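Growing Alum Crystals: What Stirring and Slow Cooling Do to the Size
Chemistry project report, Prunton College, second-year lab course

Why we picked this
Our group wanted a project where you can see the result without an instrument, and crystals are about as good as it gets! Everyone remembers the little growing kits from childhood, but none of us had ever tried to control how big the crystals came out. Our question was simple: if you make the same hot alum solution every time, how much does the way you cool it change what you get?

We expected slow cooling to win. What we didn't expect was how much the handling in between would matter (more on that below, because it ate most of March).

Materials
Potassium alum from Preletti, deionized water, filter paper, a set of round-bottom flasks, rubber flask supports, a hotplate stirrer and a thermometer. We also used a Zarero balance, which is old and slow to settle but very steady once it does.

What we did
Each batch used 60 g of alum in 300 mL of water. We heated and stirred until everything had dissolved, filtered the solution while it was still hot, and then let it cool in one of three ways: in an ice bath, in open air on the bench, or wrapped in towels overnight. In the ice bath and towel runs we left the stirring off completely. For the open-air runs we did one set with stirring and one without.

After cooling we poured off the liquid, collected the crystals on paper and left them to dry for a day before weighing. Then came the fun part, sorting them by size on a sheet of graph paper.

Setting up the bench
The first few batches taught us to get organized. A round-bottom flask has nowhere to stand on its own, so it needs its support out and ready before you pick it up. We ended up keeping the support on the black bench top next to the stirrer, so that moving a flask meant a short reach and no walking. It sounds like a tiny thing, but our early flasks got bumped a lot on the way across the room, and a bumped flask gives you a cloud of fine powder where you wanted crystals.

The stepped rings inside the orange-red support hold the curve of the glass nicely. We also made it a habit to read the display on the stirrer and see OFF before starting any work beside it.

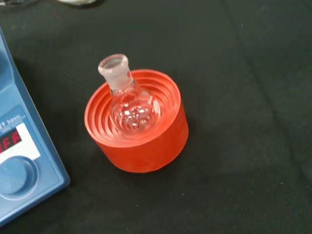
Results
The ice bath gave us something like wet sugar, every single time. Open air without stirring gave flat, glittery pieces a few millimeters across. Open air with stirring was closer to the ice bath than we had guessed. The towels were the clear favorite: fewer crystals, but big ones, with the sharp eight-sided shape from the textbook. Seeing the first of those come out of the flask was the best moment of the whole project.

Over 20 batches we sorted 594 crystals large enough to pick up with tweezers, and most of them came from the towel runs.

Problems and next steps
Our towel wrapping was not very even, and the room got colder at night than we liked. A proper insulated box would help. We would also like to try hanging a seed crystal on a thread, and to repeat the stirred runs at a slower speed. The largest crystals are in the MacBrayne display case outside the lab, second shelf, if you want to have a look at them.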